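Bag Notes, February

Quick one this month, typing this between two other things so excuse the mess. Lots of you wrote in after the last issue, mostly about straps. Will get to straps.

The big one first: Draveo have brought back the slouchy tote

Yes, the one everybody sold off and then missed. Same shape, same floppy top, new lining. I went over to the Brarkstead shop at lunchtime to have a proper look and came home without one, which took some doing. Three colors on the shelf: tan, black, and a dark plum that looks brown until you get it near the window. Plum is the one. Tan is nice but it's going to mark if you so much as look at it with a pen in your hand.

Things I liked. Handles are longer, so it goes over a winter coat without a wrestling match. There's a zip pocket now, on the inside back wall, deep enough for a phone and a passport. Base has four little feet. Smells like real leather.

Things I didn't. Magnetic snap is weak, popped open twice while I was just walking round the shop. Still no key clip! How hard is a key clip. And it is heavy empty, so if you carry a laptop and a lunch and a pair of shoes like I do, your shoulder will know it by the end of the day.

Would I buy it? In the sale, yes. Full price, I'd wait and see if they fix the snap.

Kılıçarslan box bags

A few of you asked. Small structured bags, hand stitched, stiff little top handle, and a fan club that gets a bit heated. I've carried the small one for 27 days straight now, as a test, and here is where I've got to.

Looks wonderful with everything. Jeans, black dress, the awful puffy coat. Got two compliments from strangers, one of them in a parking lot. Fits: phone, card case, keys, lipstick, one folded tissue. Does not fit: sunglasses in a case, any wallet made for a grown up, an umbrella of any kind. The clasp is stiff for the first week and then loosens up nicely. Corners are holding up better than I expected, one tiny scuff on the back left and I know exactly which cafe chair did it.

If you already have a bigger everyday bag, lovely second bag. As an only bag it would drive you up the wall.

Straps

OK straps. The question was whether a wide woven strap ruins a dressy bag. My answer is no, if the hardware matches. Gold rings on the bag, gold clips on the strap. Mix them and it looks borrowed. Check the width of the clip too, I bought a gorgeous striped one last fall and the clips won't go through the rings on anyting I own. It's hanging on a door handle.

Crossbody length: put it on, stand sideways to a mirror, bag should sit at the hip bone. Lower and it bangs about when you walk.

Suede, again

Same advice as every winter. Spray it before the first wear, not after the first rain. Soft brush, one direction. Water marks: let it dry on its own, away from the heater, then brush. Do not go at it with a wet wipe. I've seen the results and they were a sad pair of gray patches on a really good bag.

Stuff your bags when they're put away, plain tissue paper or an old T-shirt, no newsprint, the ink comes off on pale linings. And store them upright, with the chain or strap tucked inside so it doesnt leave a dent across the front.

Colors for spring

Lavender, mauve, lilac, all of that family. It's everywhere in the previews and I'm fully on board. Nicest with a loud green, oddly. A mauve shoulder bag with a bright green coat, yes please. Less keen on it in patent, goes a bit party balloon.

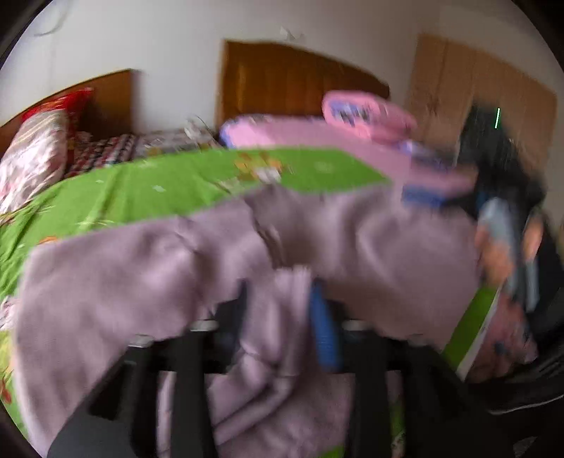 Lavender and mauve on bright green.
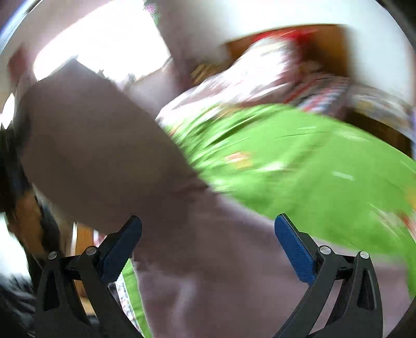 Prarkudum swap evening

Back again, same room upstairs, doors at 8. Bring up to three bags, clean and emptied out (check the inside pockets, last time there was a full set of house keys in a clutch). Everything gets a ticket on the way in and you swap ticket for ticket. No money changes hands. Space for 90, and it did fill up last time, so reply to this email if you want your name down. Evening bags and anything with a long strap go fastest. We always have too many black totes, so maybe leave yours at home unless it's a really good one.

Next issue: wallets, and the great zip versus snap argument. Send me your worst zips.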